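Notes from the Fesinus open day

The Fesinus textile recycling works opens its gates to the public once a year, in April, and I have now been twice, which my family considers a cry for help. The bus drops you at the wrong end of the estate. From there it's a walk past a tile wholesaler and a gym that used to be a different gym.

Sign-in was in the front office, where you get a lanyard, a hairnet and a room number for the first talk. 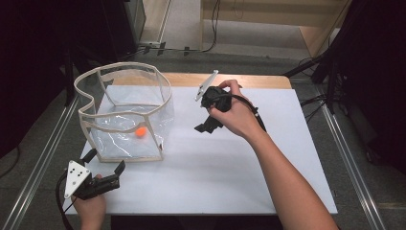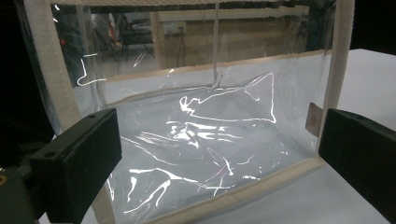

The first talk was on sorting, and it ran long. Pornthip Prasertsri has been grading donated clothing for most of her working life and has opinions on all of it, beginning with the public's idea of a donation. Single socks. Wet towels. A wedding dress with the receipt still pinned inside. Her real grievance is anything made of two materials that have been joined forever by someone who never had to take them apart again. Clear plastic with a beige fabric edge, like the crinkled pouch, is a good specimen: the film wants to go one way and the binding another, and the stitching has the deciding vote. Same with raincoats, she said, and most handbags, and every doona bag ever sold.

Then to the floor. The main hall takes in 1,000 bales in a good month, and a bale is bigger than you're picturing. They come down a ramp and get broken open on a belt, at which point the smell arrives. I'd describe it as op shop with a hint of garage. A man in front of me asked whether you get used to it and was told yes, in the tone people use for no.

The shredder, a Conov, is the star of the tour and knows it. We were given earplugs and allowed to watch from behind a yellow line while 88 kilos of denim went in one end and came out the other looking like the inside of a vacuum cleaner. The kids loved it. So did I, and I stayed for the second go.

Wen-hsiung Lai took us through the fibre lab, a grand name for a corridor with good lighting. He passed around little tufts of recovered cotton and asked us to guess what each had been. I got 2 right, both of them jeans. The long fibres go back into yarn and the short ones become carpet underlay, which he presented as an honourable retirement.

Lunch was a sausage sizzle in the car park, with onions handled by somebody from accounts who had clearly waited all year for this. There was a vegetarian option if you asked twice. The Mamani stall next door was selling tote bags made from old hotel sheets, in the colours you would expect of old hotel sheets. I bought one. It's off-white.

The afternoon session on labelling law I can't recommend, although the chairs were the best on the site. I left during the slide about care symbols and went back to look at the shredder again, but they'd turned it off for the day.

If you're going next year, wear closed shoes, as they will send you home in thongs and the bus only comes once an hour. Parking is free. The tea is too, and tastes it.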